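Kerning thread. I spent the morning respacing the word Quezada for a storefront sign and have some notes.

The client picked Tadari, a free typeface with nice capitals and almost no kerning pairs. On screen at 20 points it looks fine.
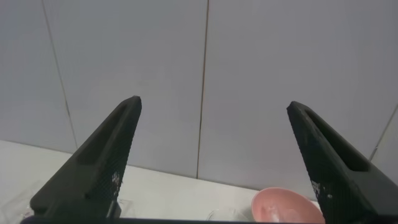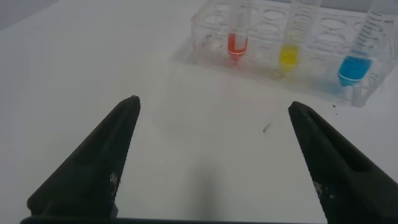
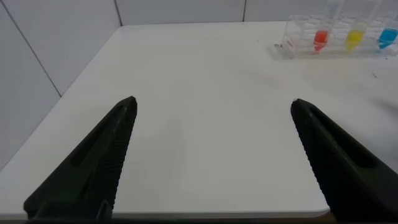 *Two dark fingers, open, in all three.*

2/ At sign size the Q and u drift apart and the z crowds the e. I tightened the first pair by 170 units and it still looked loose, so I redrew the tail of the Q.

3/ The font has 800 glyphs. I would trade most of them for a decent pair table.

4/ Tried the same word in Penilell. Better spacing, but the a is too narrow for a sign people read from across the street.

5/ Printed both in black, taped them up and stood at the far end of the hall. Tadari won – the heavier stems hold up.

6/ Kitier is cutting the letters in June. They want outlines, no live type, with all overlaps merged. Sending those tonight.

7/ If you have a kerned version of Tadari, please send me a link.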